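How to budget for your first robot arm without frightening the accounts department

March 9, 2022
14 shares | 2 comments

The arm is the cheap bit. I say this as somebody who spent a January afternoon in Grillthorpe explaining to Makis Kourkoulas why the quote he had signed off did not include anything for the arm to hold things with. He took it well, by which I mean he went for a walk.

What follows is the order I now do things in. It assumes a small food or packing business, one arm, and an owner who would like the money back eventually.

1. Write down the job before you look at a catalogue

One sentence, with a verb in it. "Move dry goods from the bin to the tray" will do. "Modernise the line" will get you a very nice lunch from a salesman and nothing else.

2. Price the tool and the gripper together

A supplier will happily sell you a gripper and leave you to find out what it can grip. Take the actual scoop, ladle or box you use now and ask to see it held. Look hard at the handle. A round, smooth one between two jaws can twist under load, and a full scoop is a good deal heavier than the empty one everybody brings to the demo.
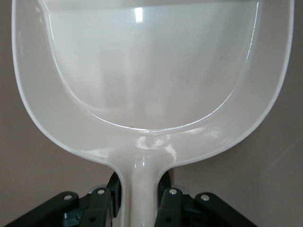
3. Put the spares in the first order

Fingers, pads, screws, and at least 2 of whatever plastic tool the arm will be using. Broment quoted us about 3,000 for the gripper and the bits that go with it, and the spares were a rounding error on top. Bought later, one at a time, with carriage, they were not.

4. Pay for the dull things

Guarding, a proper stand, a socket where you need one, cleaning time. If it touches food, ask how the joints get cleaned and who does it. Kontogiannis had a good answer to this. Pundia sent a brochure.

5. Budget for people

Américo Barros ran our setup and put down 8 days. I cut it to five to make the total look prettier. It took eight. Leave your integrator's number alone, and add a day of training for each shift.

6. Hold back a tenth

Call it contingency on the spreadsheet. If there is any left at the end, buy a second scoop holder before somebody notices.

2 comments | Share this page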